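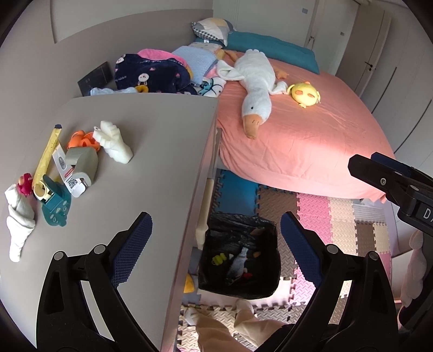 Does the desk need to be bare before the bed is made up?

Make the bed first, because blankets left waiting end up on the desk.

Section 7. Clearing a child's desk

Most tidying guides start by selling you a box. The Skastport organizer works, but so does a shoebox, and neither will do the sorting.

1. Fold the blankets and stack them at the back. Thick knitted ones go at the bottom.
2. Pull all the small toys to the middle of the desk.
3. Take out what isn't a toy: tape, cartons, packets, cloths. These go back to their own drawer.
4. Sort the rest into hard plastic and plush. Finer sorting rarely lasts until April.

Note: Color coding is often recommended. We tried it in the Putov rooms and saw no gain – a red heart and a red truck still want different bins.

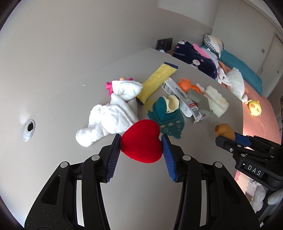 Concetta Piras wrote to us that plush should never share a bin with anything that has been on the floor, and that she washes hers before it goes back. Fair enough, though check the label before you believe any claim about "machine safe" stuffing.

5. Put plush in last, on top, without pressing the lid down.
6. Wipe the desk with a damp cloth and let it dry for 60 minutes.

Caution: Do not use spray polish. The makers promise a lot for it, and what we got was a sticky desk.

Caution: Keep tape and small parts out of reach of children under three.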